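冬の天気予報と家のこと 寒波・乾燥・強風の前後にやること

更新 1月12日(金)

天気予報で「強い冬型の気圧配置」「上空に強い寒気」と出たら、家の中でやることはだいたい決まっています。前日の夕方までに済ませるもの、寝る前にやるもの、翌朝でいいものに分けて書きます。うちは内陸の盆地にある築年数の古い木造二階建てで、北側に台所と風呂、南側に居間があります。マンションの方や海沿いの方は、当てはまらないところを飛ばして読んでください。

予報の見るところ

見るのは最低気温、風速、降り始めの時刻の三つです。最低気温は市の予報の数字をそのまま使わず、自分の家の外で測った値との差を覚えておきます。うちの場合、晴れて風のない夜は予報より2度低くなります。曇りの夜は差がほとんどありません。測るのは玄関先に下げた安い温度計で十分ですが、壁に直接つけると建物の熱を拾うので、軒下に紐で吊るしています。日の当たる側は昼の数字が使いものになりません。

放射冷却という言葉が予報に出る夜は、夕方に暖かくても安心しないほうがいいです。空に雲がなく、風がやんで、星がよく見える夜がそれに当たります。洗濯物を取り込むついでに空を見て、雲がなければ水道の支度をします。

風は平均風速より最大瞬間風速を見ます。平均が穏やかでも、前線が通る時間だけ急に吹くことがあります。うちの近くの観測所で瞬間27メートルが出た日は、物置の引き戸が外れて隣の畑まで飛びました。それ以来、戸に掛け金を足しました。

降り始めの時刻は、雨のまま終わるのか雪に変わるのかと合わせて見ます。夜中に雨から雪に変わって明け方に晴れる日が一番やっかいで、濡れた路面がそのまま凍り、その上にうっすら雪が載ります。

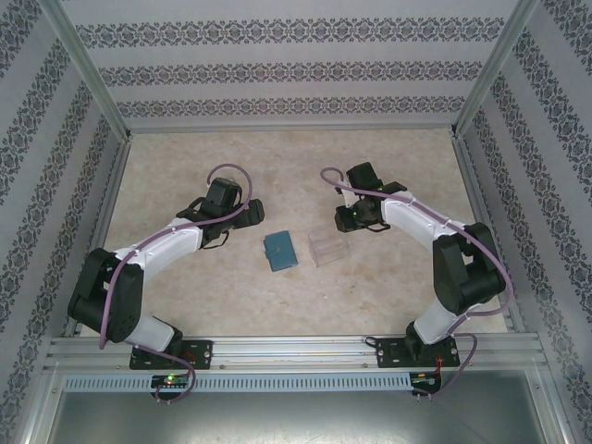
水道の凍結を防ぐ

凍りやすいのは、外に出ている管、北側の壁に沿った管、給湯器の下の短い配管です。外の蛇口だけ気にして給湯器の下を忘れる人が多く、うちも最初の冬はそうでした。

保温材は、すでに巻いてあるものでも年に一度は手で触って確かめます。表面のテープが日に焼けてぱりぱりになっていたら、中の発泡材が水を吸っていることがあります。濡れた保温材は乾いた古布より冷えます。外して、管をよく拭いて、新しいものを巻きます。巻くときは下から上へ。テープは幅の半分ずつ重ねます。継ぎ目は下か壁側に向けてください。

曲がったところとバルブの部分は既製の筒形の保温材が合わないので、短く切ったものを当てて、隙間に細く裂いた古いタオルを詰め、最後にビニールをかぶせて縛ります。見た目はよくありませんが、うちではこの部分が凍ったことはありません。バルブのハンドルは回せるように出しておきます。

水抜き栓のある家は、寝る前に閉めて、いちばん遠い蛇口と二階の蛇口を開けます。音がしなくなるまで待ってから蛇口を閉めます。混合水栓はレバーを湯の側と水の側の両方に動かします。シャワーはヘッドを床に下ろして、ホースの中の水も出します。

水抜き栓がない家では、水を細く出しておく方法があります。鉛筆の芯くらいの太さで、切れずに落ちる程度です。ぽたぽた落ちるだけでは凍ります。出した水は浴槽に受けておけば洗濯や掃除に使えます。一月分の水道代の増え方が気になる方もいると思いますが、去年の請求は前の月より2,686円高く、そのうちには来客で風呂を沸かした分も入っています。

給湯器は電源プラグを抜かないでください。多くの機種に凍結予防のヒーターがついていて、電源が入っていないと働きません。旅行で家を空けるときにブレーカーをまとめて落とす癖のある人は、冬だけは給湯器の回路を残します。追い焚きのできる風呂なら、残り湯を循環口より上まで残しておきます。細かい条件は機種ごとに違うので、説明書の「凍結予防」の頁を一度読んでおくと早いです。

凍ってしまったら

蛇口をひねって何も出ないときは、まず蛇口を閉めます。開けたまま出かけると、昼に溶けて水が出続けます。

次に、どこまで水が来ているかを見ます。台所が出なくて洗面所が出るなら、凍っているのはその間です。場所の見当がついたら、管にタオルを巻き、ぬるま湯をゆっくりかけます。熱湯は使いません。管や継手が割れることがありますし、かけた湯は足元で凍ります。地面に流れた湯は必ず拭くか、古新聞に吸わせて片付けます。

ドライヤーを使う場合は蛇口に近いほうから始めて、奥へ進めます。一か所に当て続けず、手を動かします。電気コードが濡れた床につかないようにしてください。室内の管なら、部屋を暖めて流しの下の扉を開けておくだけで昼前に出ることもあります。急がないときはこれで待ちます。

管が割れているときは、溶けてから水が漏れます。元栓の位置はあらかじめ確かめて、蓋の上に物を置かないようにしておきます。うちの元栓の箱は落ち葉と土で埋まりやすく、秋の終わりに一度掘り出しています。蓋が凍りついて開かないことがあるので、寒波の前日に一度開け閉めしておきます。中に古い発泡スチロールの切れ端を袋に入れて詰めると、メーターが冷えにくくなります。新聞紙を詰めるのは、濡れると重くなるのでやめました。

結露の始末

外が冷える日ほど窓に水がつきます。朝に拭くのが基本ですが、前の晩にできることもあります。

夕食の支度が終わったら、換気扇をしばらく回したままにします。鍋をした日は長めに回します。室内に洗濯物を干すなら、窓のある壁から離します。寝る前に居間と台所の窓を対角に少し開けて、空気が通ったら閉めます。長く開けると壁まで冷えて、かえって次の朝の水が増えました。短く、しっかり通すほうがいいようです。

カーテンは窓枠の下端より少し長いものを使うと冷気が降りてきませんが、そのぶんガラスとカーテンの間に湿気がたまります。朝は先にカーテンを開けて、それから暖房をつけます。順番が逆だと、窓が一気に曇ります。

拭き方は上から下です。水切りのへらで集めてから、下枠を布で吸います。下枠の水を残すとゴムが黒くなります。黒くなってしまったゴムは、中性洗剤を薄めた水で拭き、それで落ちなければ塩素系のかび取り剤を綿棒でつけて、少し置いてから水拭きします。アルミの部分に長くつけたままにしないこと、酸性の洗剤と一緒に使わないこと、窓を開けてやること。この三点は守ってください。

使った布は洗濯機に入れる前に一度すすぎます。うちでは古いシーツを手のひら二つ分に切ったものを窓用にして、汚れたら捨てています。

押入れと家具の裏も見ます。外壁に面した押入れは、布団を壁から指三本ぶん離して積み、すのこを下に入れます。晴れて乾いた日の昼に、戸を両側とも少しずつ開けておくと匂いが違います。

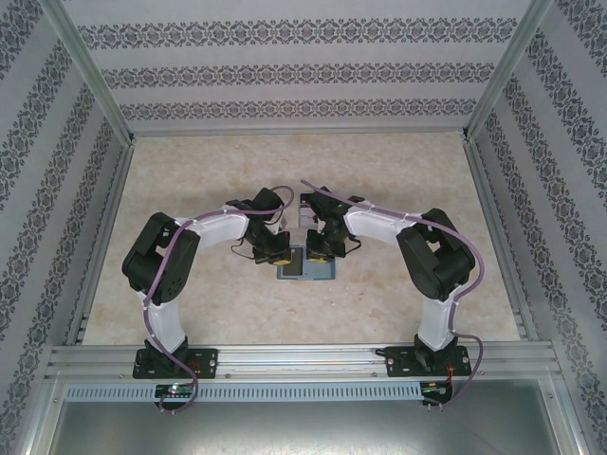 乾燥注意報が出た日

太平洋側では、冬型になると空気がからからになります。乾燥注意報が出た日は、洗濯物がよく乾くかわりに、喉と木の家具と火の始末に気をつけます。

加湿器は湿度計を見ながら使います。窓に水がつき始めたらそこが上限と思ってください。タンクの水は毎日替えます。前の日の残りに足すことはしません。白い粉がついたらクエン酸を溶かしたぬるま湯につけて、歯ブラシでこすり、よくすすぎます。うちのは中古で買ったPidenの小さいもので、受け皿の隅がこすりにくいので、割り箸の先に布を巻いて掃除しています。

加湿器がない部屋では、濡らして固く絞ったバスタオルを椅子の背にかけておきます。床が濡れない程度に絞ります。朝には乾いているので、そのまま顔を拭くのに使うか、また濡らして洗面所の床を拭きます。

静電気は、玄関のドアノブの前に壁を手のひらで触ると減ります。指先でなく手のひら全体です。ストーブに灯油を入れるときも、先に壁か地面に触ってからにします。セーターの下に化繊の肌着を着る日はよく出るので、乾燥注意報の日は綿に替えています。

木のまな板、しゃもじ、椀は、食器乾燥機に入れず、拭いて日陰に立てます。暖房の風が当たる棚に置いたら椀が一つ割れました。まな板は月に一度、食用の油を薄く塗って拭き取ります。塗りすぎるとべたつくので、紙で拭いて何もつかないくらいにします。

風の強い日

前日の明るいうちに外を一回りします。片付けるのは植木鉢、物干し竿、ほうき、バケツ、自転車のカバー、ごみ箱の蓋です。竿は下ろして壁際の地面に置きます。鉢は大きいものを外側、小さいものを内側にして寄せ、風上に壁が来る場所にまとめます。自転車は最初から倒しておくか、柱に縛ります。

ごみの日と重なったら、出すのを朝にします。夜に出すと袋ごと転がります。網をかける集積所なら、網の裾の重しを見ておいてください。

雨戸は閉める前に溝の砂を掃きます。動きが悪いときは溝に蝋燭をこすりつけます。油は砂を呼ぶので差しません。雨戸のない窓は、鍵を二つともかけ、隙間から音がするようなら、畳んだ布を外れにくいところに挟みます。

換気口から冷たい風が入るときも、完全には塞がないでください。ガスや石油の暖房を使う部屋は特にそうです。向きを変えられるカバーなら風下に向けます。

停電の支度は、懐中電灯を一部屋に一つ、決めた場所に置くだけでもずいぶん違います。電池は入れたままにせず、逆向きに入れるか、テープで横に留めておきます。携帯電話は夕食のうちに充電します。電気のいらない石油ストーブがある家は、灯油が残っているか見ておきます。寝る前には必ず消します。

前に同じ集合住宅に住んでいたWenjie Shenさんは、停電用に鍋一杯の湯を夕方に沸かして、毛布で包んでおくそうです。朝になっても顔を洗えるくらいの温かさが残るとのことで、うちでもやってみました。蓋の上に畳んだタオルを一枚足すと、冷め方がゆるくなります。

雪の前の日

雪かきの道具は玄関の中に入れます。物置に入れておくと、物置まで行くのに雪かきがいります。スコップの面には、乾いた状態で蝋か、使い終わりのスキー用ワックスを塗っておくと雪が離れやすくなります。食用油でもできますが、後で玄関が汚れます。

融雪剤は降る前に薄くまくと効きます。塩化カルシウムは手で触らず、手袋をして、ひしゃくか空き容器でまきます。植木の根元と、車の下に入りそうなところは避けます。コンクリートが新しい家は傷むことがあるので、砂のほうが無難です。砂は乾いているうちに袋に分けて、口を縛って置いておきます。

車はワイパーを立てて、フロントガラスに古い毛布か段ボールをかけ、ドアに端を挟みます。朝に凍っていたら、ガラスに湯をかけてはいけません。暖房を窓に向けて、端から溶けるのを待ち、へらで落とします。鍵穴のある古い車は、鍵を息で温めるより、使い捨てカイロを当てるほうが早いです。

ドアのゴムは、前日に水気を拭き取っておくと張りつきません。張りついたドアを無理に引くとゴムが裂けます。助手席側や後ろのドアから試してください。

雨どいに落ち葉が詰まっていると、溶けた水があふれて軒先でつららになります。梯子に上るのは晴れた乾いた日にして、二人でやります。雪が載ってからは上りません。つららは下から長い棒で落としますが、真下に立たないこと、ガラス窓の上ではやらないことです。

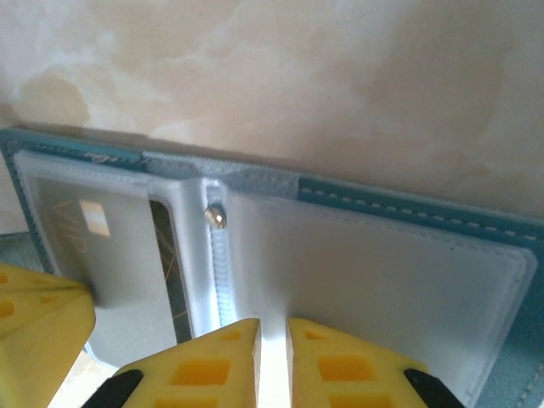 雪の次の朝

日の出てすぐは凍っているので、人の通る幅だけ先に開けます。全部をきれいにする必要はありません。玄関から道路まで、道路からごみ集積所まで、メーターの前。この順です。かいた雪は日の当たる側に薄く広げます。山にすると二月まで残ります。側溝に捨てると水があふれる場所もあるので、町内の決まりに従ってください。

腰を曲げずに膝を曲げて、スコップに載せる量は半分にします。汗をかいたら早めに下着を替えます。濡れた手袋は、ストーブの上に置かず、空き瓶に指を下にしてかぶせ、暖房の風が届くところに立てると中まで乾きます。長靴は中敷きを抜いて、丸めた新聞紙を入れ、湿ったら入れ替えます。

玄関の土間に溶けた水がたまる家は、古いバスマットを敷いて、帰ってきたらそこで靴底を踏みます。マットは夕方に外で絞って、家の中で干します。

融雪剤をまいた道を歩いた靴は、白い跡が乾いて固まる前に濡らした布で拭きます。革靴は拭いた後に陰干しして、クリームを少し塗ります。車の下回りも、晴れて気温の上がった日の昼に水で流します。夕方にやると流した水が凍ります。

冬の洗濯

晴れていても気温が低い日は、干すのを午前の早いうちに始めて、午後の早いうちに取り込みます。日が傾くと急に冷えて、乾いたものがまた湿ります。手で触って冷たいだけなのか湿っているのかわからないときは、頬か手首の内側に当てるとわかります。

厚手のものは裏返して、フードは逆さに吊るし、ズボンは筒にして干します。ハンガーの間は拳一つ分空けます。長いものと短いものを交互に並べると、風が抜けます。タオルは二つ折りの真ん中で掛けず、前後の長さをずらします。

室内干しの日は、部屋の真ん中の高いところに吊るして、扇風機を弱くして下から当てます。夏が終わっても扇風機を一台しまわずにおくといいです。脱水をもう一度短くかけてから干すと、乾くまでの時間が縮まります。乾いたバスタオルを一枚、濡れた洗濯物と一緒に入れて脱水する方法も、厚手の靴下には効きました。

花粉の前の一月のうちに、毛布とこたつ掛けを洗っておきます。晴れが3日続く予報が出たら初日に洗います。二日目にすると、厚いところが残ったまま天気が変わることがあります。竿を二本使ってM字にかけ、途中で表裏を返します。

灯油と暖房まわり

灯油は寒波の前の平日に買います。寒くなってからだとスタンドが混みます。ポリタンクは日の当たらないところに置き、蓋のパッキンが硬くなっていたら替えます。前の冬の残りは使いません。色がついていたり酸っぱい匂いがしたりするものは、買ったスタンドに相談して引き取ってもらいます。

こぼしたときは、まず火を消して窓を開け、新聞紙で押さえて吸わせます。こすると広がります。床に残った匂いは、小麦粉か重曹をまいてしばらく置いてから掃き取り、台所用の洗剤を薄めた水で拭きます。畳の場合は目に沿って掃きます。吸わせた紙は袋に入れて口を縛り、火の気のない屋外に置いて、自治体の出し方に従ってください。

エアコンは外の機械のまわりに雪や落ち葉がたまると効きが悪くなります。前をふさがないようにして、風よけの板を立てる場合も十分離します。フィルターは2週間に一度、掃除機で吸います。霜取りで止まっているときは故障ではないので、電源を入れ直さずに待ちます。

暖房の風は下に向けます。足元が寒い家では、床にアルミの保温シートを敷いてその上に敷物を重ねるか、段ボールを一枚挟みます。段ボールは湿気を吸うので、月に一度はめくって乾かします。

Haiyan Yeさんから、ドアの下の隙間風をどうしているかと質問をもらいました。うちでは履かなくなった厚手のタイツに古布を詰めて、ドアの幅に合わせて口を縛ったものを置いています。詰めすぎると転がるので、少し平たくなるくらいにします。引き戸には使いにくいので、そちらは隙間テープです。貼る面を濡れた布で拭き、完全に乾いてから貼らないと、数日で端から剥がれます。寒い朝はテープが硬いので、貼る前に部屋で温めておきます。

寝る前の確認

水抜きか細出し、給湯器の電源、外の物、雨戸、ストーブの火、懐中電灯の場所。紙に書いて冷蔵庫の横に貼っておくと、家族の誰がやっても抜けません。うちの紙には、翌朝の分として「カーテンが先、暖房が後」とも書いてあります。

水抜きをした家は、朝に栓を開けるとき、先に家中の蛇口が閉まっているか見てから、ゆっくり開けます。最初は空気が混じって跳ねるので、コップを置いたまま蛇口をひねらないようにしてください。少し濁っていたら、透明になるまでバケツに受けて、玄関の掃除に使います。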